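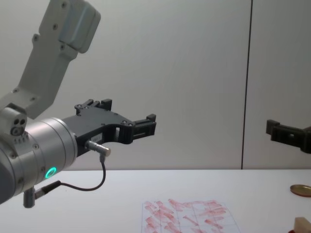 Mieke Van Hecke 在阅读上一版手册后来函提出，白色台面的调平与清洁两部分分散在不同章节，安装人员往往只读前者，使用人员只读后者，台面交接时的状态便无人核对，建议合并为一章。本版采纳该意见，将台面的就位、调平、划区、清洁及检查统一编入第5章，原附录中的清洁说明同时废止。

第5章　台面的就位、调平与维护

5.1　适用范围

本章适用于 Goltov 系列白色台面工作桌，包括单独使用及并排拼接使用两种情况。桌架的组装见第4章，附件目录见手册末页。由 Lambrechts 供应的旧式桌架与本系列台面配合使用时，应先核对安装孔位，孔位不符的不得自行扩孔。

本章所称“安装人员”，指负责搬运、固定和调平台面的人员；“使用人员”，指日常在台面上作业并负责清洁的人员。同一人可以兼任，但5.7节的交接检查应由另一人复核。

5.2　安装前的准备

1. 确认桌架已按第4章组装完毕，全部连接螺栓处于初步拧紧状态。
2. 清扫安装位置的地面，桌脚落点处不得留有砂粒、包装碎屑或胶带残留。
3. 将台面连同外包装平放，从长边一侧拆开包装。拆包时刀片不得伸入包装内层。
4. 保留台面表层保护膜，待调平结束后再揭除。
5. 准备水平尺、随附内六角扳手、软布和干净的垫毯。

注：台面从低温库房移入室内后，应在原包装内静置8小时，再行拆包。

注意：搬运台面须由两人进行，分别托持两条短边。不得只抓握一角提起，也不得将台面竖立后在地面上拖行。

5.3　台面就位

1. 在桌架横梁上铺好随附的缓冲垫条，垫条接头处不得重叠。
2. 两人将台面抬至横梁上方，先放下远侧长边，再缓慢放下近侧长边。
3. 目视检查台面四边相对桌架的外伸量，左右两侧应一致。
4. 从台面下方逐一旋入固定螺钉，先旋入四角，再旋入中段。此时只需旋至螺钉头接触垫圈。
5. 再次核对外伸量，无误后按对角顺序拧紧全部螺钉。

注意：只能使用随附的固定螺钉。使用更长的螺钉可能顶穿台面，由此造成的损坏不属于保修范围。

如固定螺钉在旋入过程中明显变紧，应退出重新对孔，不得加力强行旋入。退出后孔内留有碎屑的，用软毛刷清除，不得用口吹。

5.4　调平

调平应在台面固定之后、任何物品或设备安放之前进行。已安放重物的台面需要重新调平时，应先由负责该设备的人员将其移开或卸载。

1. 松开四只桌脚的锁紧螺母。
2. 将水平尺沿台面长边方向放置于中央，调节两端桌脚，直至气泡居中。
3. 将水平尺转至短边方向，重复上述调节。
4. 将水平尺依次沿两条对角线放置，记录气泡偏向。两次偏向不一致时，说明有一只桌脚未着地，应查出该桌脚并旋下至刚好受力。
5. 以手掌轻压台面四角，台面不应出现晃动。
6. 逐一拧紧锁紧螺母，拧紧时用另一把扳手固定桌脚，防止其随之转动。
7. 重复第2步和第3步，确认拧紧过程没有改变水平状态。

注：桌脚的最大调节行程为40毫米。达到该行程后仍不能调平的，应更换安装位置，或者先行修整地面。不得在桌脚下叠放纸板、木片等物。

两张桌子并排拼接时，以先调平的一张为基准，第二张只作跟随调节。接缝两侧应处于同一高度，用指腹横向划过接缝不应感到台阶。拼接夹具在两张桌子分别调平后安装，不得依靠夹具强行拉平高差。

5.5　揭膜与划区

1. 从台面任一角揭起保护膜，以较小角度向对角方向缓慢拉开。
2. 残留的胶迹用微湿软布擦除，不得用指甲或金属刮片铲除。
3. 用可移除胶带在台面上标出作业区、取放区和边缘留空区。
4. 边缘留空区沿台面四周设置，其宽度由使用单位自行确定，并写入本单位的操作规程。
5. 胶带端头应压实，翘起的端头剪去后重新粘贴。

白色台面便于发现散落的细小零件和污迹，划区胶带宜选用哑光、与台面反差明显的颜色。划区完成后，取放区内只放置当次作业所需的物品，作业结束即予收回。备用零件、饮料杯和个人物品不得放在台面的任何区域。

台面上方或边缘经过的线缆应留有足够余量，不得压在物品底下，也不得绷紧横跨作业区。线缆需要固定时，使用桌架上的线夹，不得在台面上打孔或使用热熔胶。

5.6　清洁

5.6.1　日常清洁

1. 收走取放区内的全部物品。
2. 用软毛刷将碎屑扫入簸箕，由远侧扫向近侧。
3. 用拧干的软布蘸取中性清洁剂稀释液，沿长边方向单向擦拭。
4. 换用清水浸湿并拧干的软布，再擦拭一遍。
5. 用干布收干水分，重点擦拭接缝及台面边沿。

注意：附近有通电设备时，不得向台面喷洒液体。清洁剂只能先施于布上，再行擦拭。

5.6.2　污渍处理

墨水、记号笔痕迹应尽早处理。先用干布吸去未干部分，再以少量异丙醇润湿的棉布由外向内轻擦，处理完毕立即用清水布擦净。初次使用时，应先在台面背面不显眼处试擦。

油脂类污渍以中性清洁剂敷布片刻后擦除。干结的胶滴可用塑料刮片平推去除，刮片与台面应保持较小夹角。

不得使用下列用品：
- 钢丝球、百洁布的粗糙面以及各类研磨膏；
- 丙酮及含氯漂白剂；
- 蜡质或含硅油的上光剂。

上光剂会在台面留下滑膜，使小件物品易于移位，胶带也难以粘牢。已误用的，可按日常清洁的步骤连续清洁数次，直至台面不再有滑腻感。

5.7　交接与定期检查

安装人员向使用人员移交台面时，双方应共同核对以下各项，并在随附的记录卡上签字：

（一）台面无裂纹、鼓包及边沿缺损；
（二）固定螺钉全部拧紧，台面下方无外露尖端；
（三）四只桌脚均已着地，锁紧螺母已拧紧；
（四）长边、短边及对角线方向均已测平；
（五）保护膜已揭净，无胶迹残留；
（六）划区标记完整，与本单位操作规程一致；
（七）使用人员已领取清洁用品清单。

投入使用后的第7天，应复查一次固定螺钉和桌脚锁紧螺母。此后每年9月结合年度盘点进行全面检查，检查内容与交接时相同。桌子移动过位置的，无论距离远近，均须按5.4节重新调平。

5.8　常见问题

台面轻微晃动：先检查锁紧螺母，再检查桌架连接螺栓。两者均无松动的，按5.4节第4步查找未着地的桌脚。

接缝处出现高差：松开拼接夹具，分别测量两张桌子的水平状态，调平后重新装夹。

台面局部发黄：停止使用现有清洁剂，改用中性清洁剂。颜色变化不影响承载，但不能通过打磨恢复，如有外观要求应更换台面。

划区胶带反复翘起：多由台面残留清洁剂引起。揭下旧胶带，以清水布擦净并收干后重新粘贴。

边沿缺损：缺损处暂用胶带封住，防止刮伤手臂和衣袖，并向 Grestero 服务部门申请更换。申请时须注明记录卡编号和桌架型号，旧台面在新台面到货前不必拆下。

5.9　修订说明

本章由 Cor Geerts 审定，自2023年3月17日，星期五起施行。此前签署的交接记录卡继续有效，下次定期检查时换用新卡。配合 Sarker 储物架使用的单位，还应同时查阅第6章关于桌下净空的规定。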